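Mending and trussing: can a machine do it yet?

Updated September

Sewing a button, trussing a roast and darning a sock all come down to the same job. A curved or straight needle goes in, comes out, and the thread has to be pulled snug and tied. Straight seams on flat cloth have been machine work for generations. Hand stitches on soft, slippery material are harder.

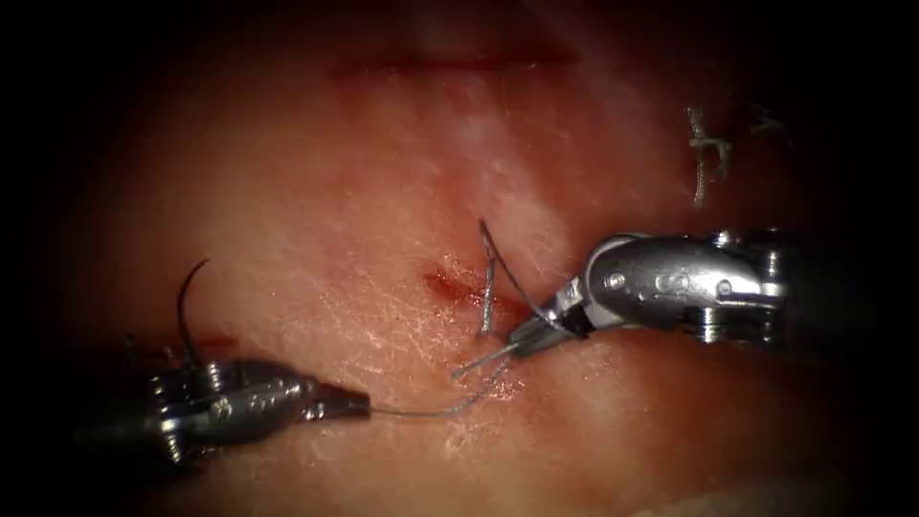
Thread is the main problem. It has no fixed shape, so a gripper that knows where the needle is may still lose the tail. For hand work, the same rule applies: cut 40 cm at most, and keep the short end in view before you start the loop.

Akua Sowah, who tests tools for Skaltura, rates chores from 1 to 11 for machine difficulty. Folding towels gets 5. Closing a stuffed chicken breast gets 11.
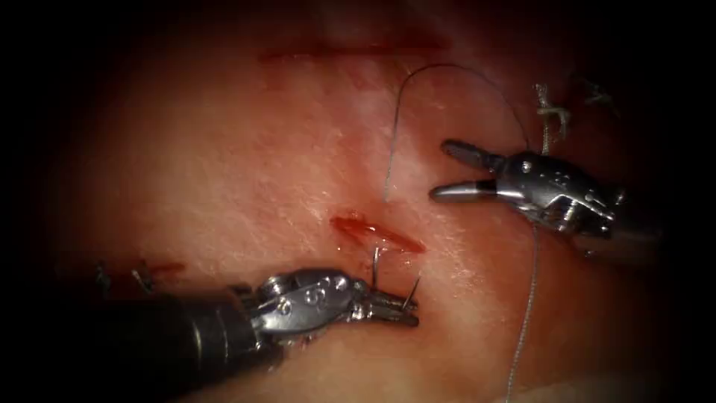

Grip a curved needle behind the middle, never at the point, and turn the wrist along the curve. Pushing straight tears soft material. Open the second tool before the point comes through. Tie off each stitch separately if the edge will be under strain.

Verdict for the home: keep the needle in your own hand. Next check: zippers and hems.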